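Priledel Community Choir
Minutes of the planning meeting, 19/07/2021
Chair: Eglė Vaher

1. Fall concert
We have the Venance hall for November! Eglė read out the hall's letter and there was a happy round of applause. It seats 66, and we would love to fill it for both nights.

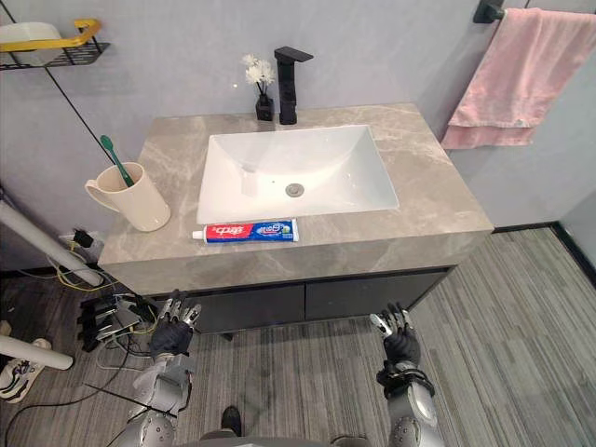
The program will open with the two lullabies, then the harvest songs. The altos asked for more time on the second lullaby and will get it, starting at the next rehearsal.

2. New singers
Eight people have asked to join, four of them tenors (at last!). Everyone was thrilled. Each will be paired with a longtime member for the first month.

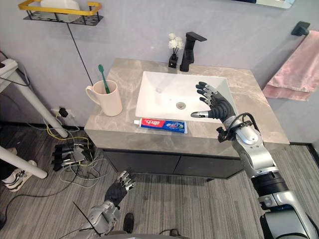 Folders are running short, so Eglė will order more from Starnon. Please bring back any old ones you have at home, even the tatty ones. 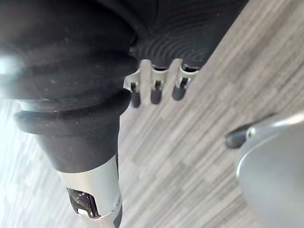

3. Next meeting
Same room, after rehearsal. Song ideas for spring are very welcome, so bring plenty.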